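I play strategy games at the kitchen table, on a laptop, usually with something cooking behind me. Over the years this has cost me two pans and a space bar. So here are the habits that let me get through a long Saturday campaign and still have a house in one piece by bedtime.

First, the timer. I don't trust the clock in the corner of the screen, because I never look at it. I use a loud wind-up one and I put it across the room, next to the sink, so I have to stand up to shut it off. I set it for 50 minutes and save the game when it rings, no matter whose army is at the gates. (My friend Deepika Salian sets hers for 60 and says I'm soft.)

Crumbs are the real enemy! Anything flaky or dusted with orange powder stays in the cupboard while the laptop is open. I eat grapes, or cold noodles with a fork, and I keep a damp cloth by the mouse. If something does get under the keys, shut down, unplug, tip the laptop over and tap it gently before you reach for a brush – a soft, dry paintbrush works better than anything I've bought for the job.
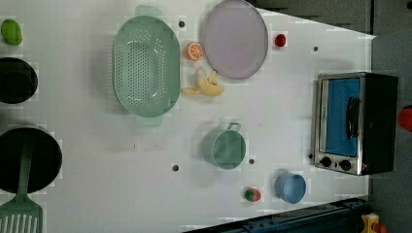
Colander, plate and fruit on the white tabletop.

Drinks go on a chair to my left, never on the table. It looks silly and it has saved me at least twice. A mug with a lid would do the same job, but I lose lids.

For dinner I pick things that don't mind being ignored. My Hallell slow cooker takes 8 hours on low, and if I'm deep in a siege and eat late, the beans don't care. Rice is a no. I've tried rice.

Last one: the mouse mat. Mine is cloth, and I wash it in the sink with a squirt of dish soap and lukewarm water, rub it with my fingers, rinse it well and roll it up in a towel to press the water out. Then it lies flat overnight. Don't put it on a radiator, the rubber backing on my old one curled up like bacon.

Contact | Copyright Dudcombe Kitchen Notes | Back to top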